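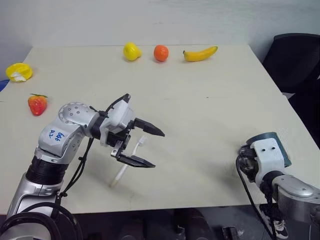 By Marloes Nijs | June 2022

I have a soft spot for pretend fruit, and I've stopped hiding it. My husband thinks it's a phase. It has been a phase for ten years now, so I think he can settle in and get comfortable!

Several of you wrote in after the last newsletter wanting to know about play food (mostly grandparents, plus one very nice preschool teacher in Skesness who is restocking her whole pretend grocery corner), so I'm giving it a proper spot this time. I went with fruit because it's where almost everybody starts. A pear, an orange, a banana, a strawberry. You don't need much more than that to open a store on a coffee table.

The pear is my favorite of the bunch. I love that shiny lemon yellow, and it has that nice fat bottom that fits right in a small hand. The orange is plain and round and a little shiny, and at our house the orange is also a ball, a planet, and on one bad afternoon a thing that went behind the radiator and stayed there until December. The banana has a little dark tip at the end, and I'm always happy to see that. Kids notice it too! My granddaughter peels hers from the dark end every single time (pretend peeling, with sound effects) and gets very stern with anyone who starts at the stem.

Then the strawberry, with its green leafy top and all those little seeds over the red. If you're shopping for a kid who likes to run a finger over everything, look for one with some texture on it. I once bought a totally smooth one from a bin at a yard sale and it got mistaken for a tomato, a heart and a clown nose.

And the half! I go back and forth on what it is. Yellow outside, white inside, so I say lemon, but my sister looked at it and said peach without even slowing down. I've decided I like that about it. A half fruit is good for a kitchen game anyway, you can squeeze it over the fish or put it on the plate as dessert and it works either way. If you have an opinion, write and tell me, I'll print the good ones.

A few practical things, as I know some of you only read this column for those. I wash ours in the sink with dish soap and warm water and dry them on a towel overnight. I don't put any of them in the dishwasher after what happened to the grapes. For storage I gave up on the big toy chest years ago (everything sinks to the bottom and then you're buying a second banana) and went to a shallow basket from Baldursdóttir, the little housewares place next to the post office. It slides under the couch. If you're buying for a toddler, check sizes first, and skip anything small enough to go in the mouth, no matter how cute.

Oh, and the swap table is back. Last year we moved 722 toys through it, and I'm pretty sure half of them were plastic vegetables. Bring what your kids have outgrown to the Brorlow library, clean please, and take home what you like. I'll be the one at the fruit end, trying to talk somebody out of their pineapple.

Next time, wooden bread, and whether it's worth the money. I already have feelings.

Stulura Family Newsletter | Contact the editor | © 2022 Stulura | Back to top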